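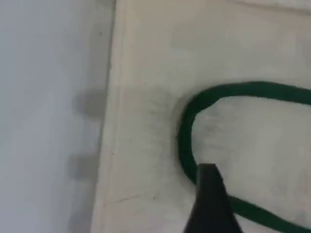 Zoi wanted the green cord back before August, so Makis drove out to Havton to get it.

The shed had belonged to her uncle. It smelled of diesel and old canvas, and the key only worked if you lifted the door. Makis lifted the door. There was cord everywhere, on nails, in buckets, over the backs of two chairs, and most of it was blue.

He phoned her from the step.

"Which green?" he asked.

"Dark. Like the trim on the boat."

"The boat's been painted."

"Before that, then."

He went back in and found it under a tarp, tangled with a dog lead. It took him until four to get it free. He sat on one of the chairs with the cord across his knees and worked the knots with his thumbs, and when it got too dim he moved the chair to the doorway.

Kosmas Lambrakis came along the track with his wheelbarrow and stopped.

"That's Karagiannis's rope," he said.

"It's Zoi's."

"He lent it to her uncle. I was there. He paid 300 for the lot and never saw it again."

Makis looked at the cord. He had come a long way for it, and his thumbs hurt.

"Does he want it?"

Kosmas thought about this. "He's in Mornard now, with his daughter. Second floor. No, I don't suppose he does."

Makis coiled it over his elbow and put it on the passenger seat. Then he went back and locked the shed, lifting the door again to turn the key.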